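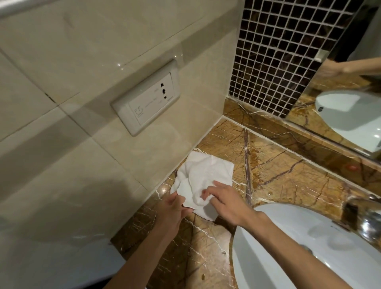
**Otine** is a hilltop monastery and pilgrimage site above the village of Flarnero. Small place, big reputation locally. Known for its painted porch, its spring, and the spring feast in April, when most of the visitors come. The name is used for the hill as well as the monastery, which causes some confusion on older maps.

## Location

On a limestone ridge north of Flarnero, on the left bank of the Jinero. The river loops round the foot of the hill on three sides, so the only easy way up is from the south. 200 steps from the lower gate to the church door, cut partly into the rock. A service road goes up the back but is closed to visitors' cars. Car park at the bottom, next to the mill.

## History

Founding date not known. Local tradition has a hermit living in the cave below the present church, and a chapel built over it after his death. No written source for this. The earliest document to mention Otine is a land grant giving the monks grazing rights and a share of the mill at Flarnero. The grant is undated, and arguments about its age haven't been settled.

The first church was timber and burned down. The stone one that replaced it is the core of the building today, though the west end was pulled down and made longer later on. Cells and a refectory were added along the east wall. At its largest the community had 70 monks. By the time of the great landslip, which took away the old orchard and part of the outer wall, it was down to 20.

The monastery was shut for a generation and used as a grain store. Hooks for the hoist can still be seen in the nave ceiling. Monks returned in small numbers afterwards and the roof was redone in slate, paid for mostly by families in Flarnero and in Văduva, the market town down the valley.

## Buildings

### Church

Single nave, no aisles, small dome over the eastern bay. Walls are rough limestone, plastered inside. Windows are narrow and set high, so it is dark even at midday. The painted porch is on the south side: a procession of saints on the left, the Last Judgement on the right, river of fire running down to the door frame. Blue ground has gone greenish with damp. The lower part was scratched by visitors over a long period, mostly names and crosses, and is now behind a rail.

The icon screen is carved walnut, came from a church in Văduva that was being demolished. Slightly too wide for the space. The two end panels were turned inwards to make it fit.

### Cave and spring

Reached by a stair from the north side of the nave. The cave is low, one room with a ledge said to be the hermit's bed. The spring comes out at the back and is piped to a trough in the courtyard. Pilgrims take the water home in bottles. It is supposed to help with bad eyes.

### Guest house

Built against the outer wall where the old stables stood. Room for 40 people, in shared rooms. Meals are taken with the community and are meatless. Seperate washrooms on each floor.
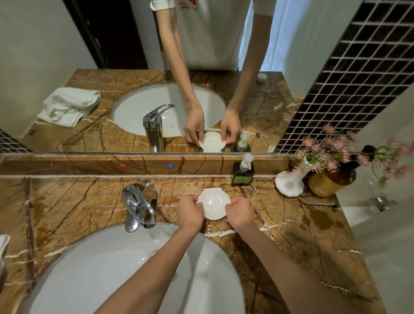 ## Pilgrimage

Main feast is in April, on a date that moves with Easter. Walkers set out from Văduva before dawn and reach the lower gate by mid morning. Custom is to climb the steps in silence, and some people do it barefoot. At the top the icon is carried three times round the church, then down to the Jinero, where the river is blessed. Bread and boiled wheat are handed out in the courtyard afterwards.

A smaller gathering takes place in autumn for the hermit's day, attended mainly by people from Flarnero. The older form of this included an all-night vigil in the cave. Now held in the church becuase of the lack of air down there.

## Visiting

- Open daily, closed to non-worshippers during services
- Shoulders and knees covered, wraps at the gate
- No photographs of the icon screen
- Cave stair is steep and shuts in heavy rain
- Bus from Văduva stops at the mill, not at the gate

## Conservation

Damp in the porch is the main problem. A drainage channel was dug along the south wall and seems to have slowed it. The procession of saints has been cleaned; the Last Judgement has not. Cracks in the dome are being watched with glass markers.

## See also

- Flarnero
- Jinero (river)
- Cave churches
- Painted porches of the Văduva valley

*Last edited 2024-05-28*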